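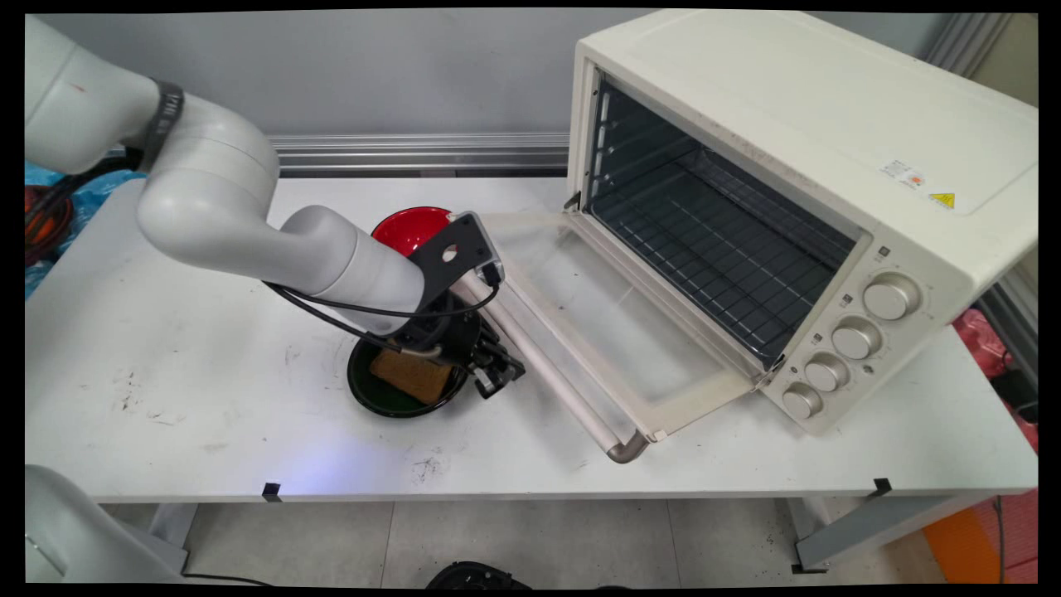 Figure 4. A slice of brown toast in a dark green bowl, with a red bowl behind it and a cream-colored toaster oven standing open on the right.

3.2 Bowls, bread and the open oven door

We were slow to take the bowl seriously. When we began the Ramo study of small breakfast routines, our notes were all about the toaster oven, its knobs and its door, and the dish the bread ended up in was hardly written down at all. It was only on going back through the 185 breakfast diaries kept by households in Ulloa and Clistisby that we saw how often a bowl turned up where we had expected a plate, and we have tried to give it a fairer share of attention in this section.

Figure 4 shows the kind of arrangement we mean. The slice rests at a tilt in the bowl, so that part of it is held up from the bottom, and several diary keepers told us (at happy length!) that they like their toast kept this way. Fourteen households wrote that a bowl was simply easier to carry to another room, crumbs and all.

The door deserves a word too. On an oven of this type it folds down toward the front of the table, and when fully open it claims a good deal of the space a person would otherwise use for butter, knives and cups. Diary keepers with narrow counters described setting their dishes well off to one side before they opened it, a habit we also met in our earlier Dundesis interviews. Whether the same habit holds for ovens with side-hinged doors is a question we take up in Section 4.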